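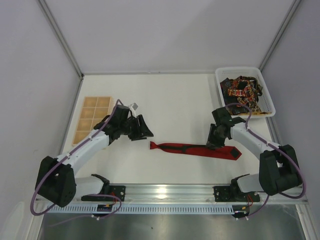

The Haveck folding cell is a two-armed tabletop robot cell for rolling and sorting neckties and other narrow textile goods. It was assembled by the automation firm Olturetti for Aydoğan, a tie and scarf wholesaler, and entered regular use in November. The maintenance schedule was written by Dilek Saraç.

Layout

Both arms are bolted to one grooved aluminum rail along the front of a white tabletop, each on its own black mounting plate. Walls close off the other three sides. A slotted duct runs below the rail. Unsorted goods are kept in a perforated white basket at the back right, and a wooden tray of square compartments on the left receives finished rolls. The cell is controlled by a program named Flavwood.

Setup

The mounting plates are fastened first, and the arms are then driven to a shared point over the middle of the table to check that their grippers meet at the same height. The check is repeated whenever a plate has been loosened. A flat red mat may be laid under the meeting point for dark goods.

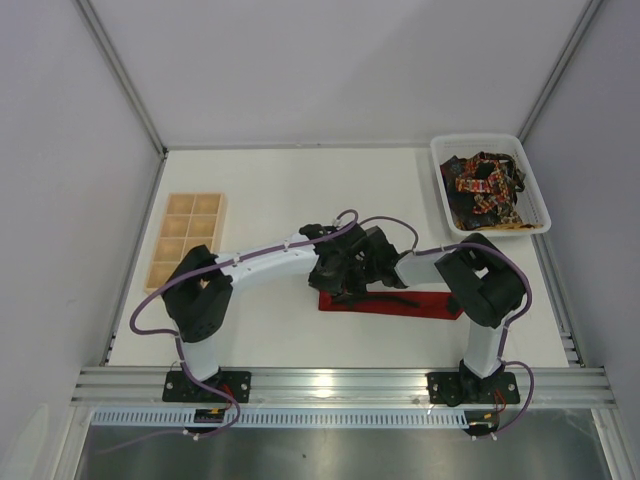

Purple cables follow each arm and are held by small ties. Enough slack has to be left at the elbow for the arm to fold fully, and the ties are checked every 14 days. A tie that has slipped toward the wrist is cut off and replaced; it is not pushed back. The connectors below the plates are reseated with the power off.

Gripper care

Fingers are wiped with a dry cloth at the end of each shift. Scratches and chipped paint on the outer faces are left alone, but a burr on an inner face can pull threads in ribbed fabric and is dressed with fine paper. Fingers are changed in pairs after 1640 cycles of the test routine, or sooner if the tips no longer close evenly. After a change, the wrist camera is used to confirm that the tips sit level with each other just short of the fabric before the first grip.
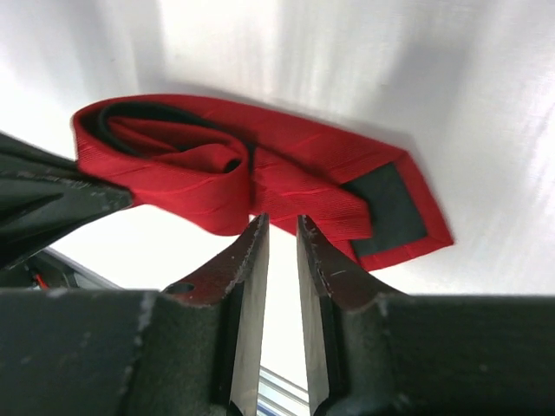 Faults

Fault 14 is a missed grip and fault 19 is a loss of signal from one arm. Most cases of fault 19 have been traced to a loose connector.

Page last changed 2022-12-31 | Contact | Copyright Olturetti | Back to top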